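Settling in for a long one today, friends - I'm finally sorting the play kitchen table, and I promised a few of you in the Plistmont parents' group that I'd post as I went instead of disappearing for a month and coming back with a finished room.

1/ For anyone new: we run a little drop-in playroom on Gourlay Street, and the white table is where the pretend cooking happens. Over the winter it swallowed every piece of toy food we own, and by spring the kids were spending their whole visit digging instead of cooking.

2/ So my rule for this round is that everything has to live in or on something. Fruit gets a dish. The ketchup gets a plate (I know, I know, but it rolls!). If a thing has no home, it goes in the bin under the window until I can think of one.
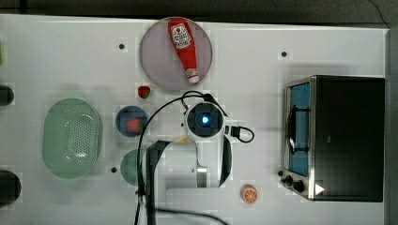

*Last edited Jun 1, 2023*

3/ The strawberries are my test case. One has made it into the little blue dish and the other is still out on the table by the pink plate, which tells you how far along I am. I love that pair. They're bumpy in just the right way and the toddlers pick them up before anything else on offer.

4/ A few people asked about the big green colander. It came in a bundle from the Pririven swap shelf along with a toy grater, and I paid 4 dollars for the lot, which I still feel smug about. It's a bit oversized for the table, but small arms like a big thing to tip food into, so it stays.

5/ Speaking of the grater - we named our old cupboard cat puppet Grater after it, so when I write "Grater's shelf" in these threads I mean the puppet's shelf and there is no cheese involved. Sorry for the confusion last time, I did get your messages.

6/ Now, pots. I go back and forth on pots. The kids want all of them out at once and I want room for an elbow. I'm trying the ones we use most toward the edges and keeping the middle for the food, and I'll see how it looks after a busy morning.
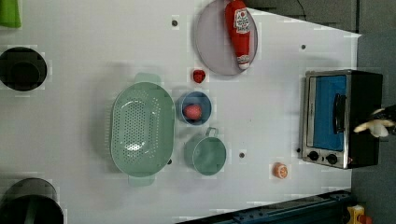 7/ and if the edges get crowded, the spares can go up on the shelf and take turns. The toaster oven is the one piece I won't rotate out, ever. It has two knobs and a door with a handle, and in this room that's as good as treasure. I once watched a child bake the same orange slice for 10 minutes with total concentration.

8/ Which brings me to orange slices. If you have spares from a set you've lost the rest of, please drop them by! Same for any small bowls in soft colors. I'm not fussy about matching, I just like pale greens and purples next to each other and they're easy on the eyes at the end of a long day.

9/ Somebody asked how long a reset like this takes. I give myself 30 minutes with a cup of tea, and I stop when the tea is gone, even if there's a peach in my pocket. I used to keep going until it was perfect and then feel cross when it got played with, and that's a silly way to run a playroom.

10/ The other thing I'd pass along is to leave more bare table than you think you should. It feels stingy when you're setting up, but the children need somewhere to put the food down and chop it and serve it to their grandmothers.
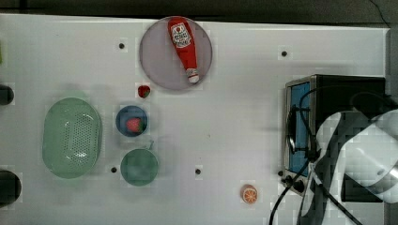

*Ketchup on its plate, one strawberry in the blue bowl, and plenty of room left to cook.*

11/ Still to do: wipe out the colander, find a lid that fits anything at all, and decide about the bin under the window, where I'm sure there are 1,000 tiny plastic peas waiting for me.

12/ I'll do the dress-up corner in July if I have the energy, and I'd love to hear how you store hats, because ours are in a heap. Replies are open, and I'll read them all tonight once the floor is swept.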